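Does a Smaller Plate Make You Eat Less?
Student project report, Zamstead College
Malathi Ramasamy and Gerardo Valentini

Why we picked this

Most people in our class had heard that eating off a smaller plate makes you eat less. It comes up in magazines, on diet apps and in the health leaflet by our own cafeteria door. The leaflet gives no source. We asked where the claim came from and were told it was "well known." We did not think that was good enough, so we tried it ourselves.

The usual explanation is that a portion looks bigger when it fills the plate, so the eater feels served. That may be true of how food looks. Whether it changes how much people eat is a separate question, and the articles we read tended to slide from one to the other without stopping.

What we did

We signed up 80 students who ate lunch in the Tadeo building during July. Half used the regular cafeteria plates and half used smaller ones that we bought. Everyone served themselves from the same pasta counter and could go back for more. We weighed the serving dishes before and after each session, and we scraped leftovers into a tub and weighed that too.

We did not tell people what we were measuring. We told them it was a survey about the pasta sauce, and they filled in a short form at the end. Our teacher approved this as long as we explained the real purpose afterward, which we did.

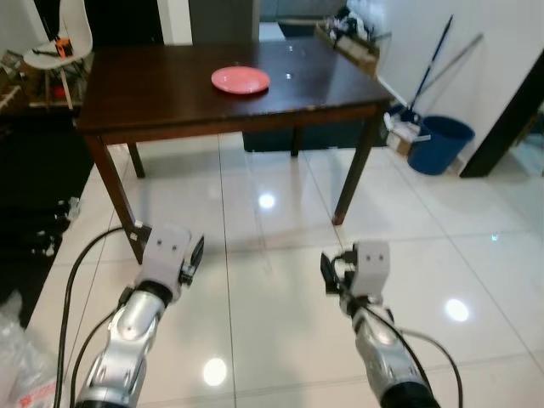 Volume 4, Number 3

Plate color is another thing people bring up. The idea is that food stands out against some colors and blends into others, and that you serve yourself more when it blends in. We had planned to test this as well but dropped it. Tomato sauce on a pink plate and cream sauce on a pink plate are two different tests, and we did not have enough people to run both. A result from one sauce would have told us very little.

What we found

The small plate group took less on the first trip. This was clear on every day we ran the test. They also went back more often. Once second helpings and leftovers were counted, the gap between the groups was small, and on one of the days it went the other way.

We could have reported only the first helping and had a nice result. We suspect some of the articles we read did just that, although we can't prove it – most of them don't say what was weighed.

Problems

People sat with their friends, and friends tend to get up together. One person going back for seconds could pull a whole table along, so our numbers are not as independent as they look. We also weighed by group, so we can't say anything about one person's lunch.

The kitchen scale was a Bimus model borrowed from the science room. It drifted during the first session and we had to reset it. We kept that session in the results, and Gerardo still thinks we should have thrown it out.

Mr. Mykhailiuk pointed out that a single lunch says nothing about habits. Someone who eats less at noon may have a bigger snack later. We agree, and we had no way to check.

What we think now

Our project does not show that plate size has no effect. It shows that we could not find much of one once seconds were counted. A proper test might need 1000 people and several months, with each person's food weighed at every meal. Until somebody shows us that, we would like the cafeteria to take the line out of the leaflet or say where it came from. We have sent them a copy of this report along with our weighing sheets.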